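### 3.2 What people told us about the fruit bowl

I'll admit I went into the Baltunstead interviews expecting to talk about vegetables. The diary sheets asked for everything eaten at home over 10 evenings, and my co-author Ingeborg Imhof had set them up so that dinner got the most room. But once Mathias Ammann and I were sitting in people's kitchens, the talk kept drifting back to fruit — who buys it, who eats it, and who ends up throwing the last piece in the compost.

We did 35 household interviews and coded 2847 diary entries. Fruit turned up in plenty of them, mostly between four in the afternoon and bedtime, and hardly ever on a plate. People ate it standing up, or in the car, or over the sink. What they didn't do was finish the bowl. Over and over we heard some version of "there's always one left," and a few people got quite heated about it! 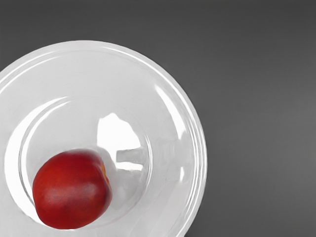
*Figure 4. The "last piece" condition: one red fruit in a pale, glossy bowl.*

We started calling this the last-piece problem (Riku Hayashi's name for it, and it stuck). The reasons people gave didn't line up as neatly as I'd hoped. Some parents said they were saving it for the kids. The kids, when we got to ask them, figured it belonged to a grown-up. One dad told us he'd sooner open a packet of biscuits than be the person who emptied the bowl, and then laughed at himself for a good while. Others just thought a piece of fruit on its own must be the dud, the one everybody else had already squeezed and put back.

That last idea is worth more attention than I can give it in this section. If being alone makes a perfectly good nectarine look second-rate, then topping up the bowl sooner might cut waste, even though it means more fruit in the house. I'd have bet against that before we started. Theresia Oberholzer still does, and she makes her case in section 5 — her view is that people simply buy too much on the weekly shop and the bowl is where it shows.

A word on colour, too. Several people said they'd notice red fruit from across the room and forget the green apples were even there. We hadn't asked about colour at all, so I can't put a number on it, but it came up often enough that we added it to the prompts for the second round in December.

Serving things individually was another one we didn't plan for. A handful of households put a single piece out on a plate after supper, usually beside somebody's tea, and swore it always got eaten.

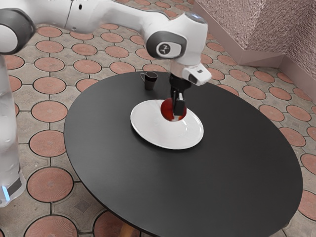
### 3.3 Shopping habits and the weekly top-up

Most households did one big shop and a smaller one midweek. I'd assumed the midweek trip was for milk and bread, and mostly it was, but fruit snuck into the basket more often than anyone remembered when we asked them cold.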